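Badminton: shuttles and court times

The badminton group goes back to its winter hours in November. Doubles play starts at 7 p.m. in the main hall at Dradley, and the small hall stays open for beginners until 8:30. Sorcha Ó Ceallaigh has the sign-up sheet. Please put your name down before you come, as we only have 2 courts this season.

We are staying with yellow nylon shuttles for club nights. Feathers are still fine for league matches, but bring your own. The nylon ones fly a little faster in a warm hall, so players who moved over from feathers last winter may want to shorten their clears until they get used to it. Hold a shuttle by the base when you pick it up or hand it across the net. Pulling on the skirt bends it, and a bent skirt wobbles in the air.
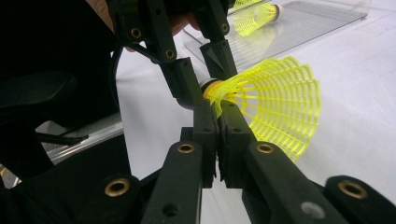

Storage and worn shuttles

Shuttles go back in their tubes at the end of the night, base first, all facing the same way. The tubes belong on the middle shelf of the closet, away from the heater. Nylon gets brittle if it dries out.

Anything with a split skirt or a loose base goes in the bucket by the door. Nizar Dabbas sorts through it once a month and keeps the better ones for the beginners' drills.

Last season we bought 344 shuttles, more than the year before. Mahfuz Gazi is placing the next order and would like to hear from anyone who prefers a slower speed. Leave him a note at the front desk.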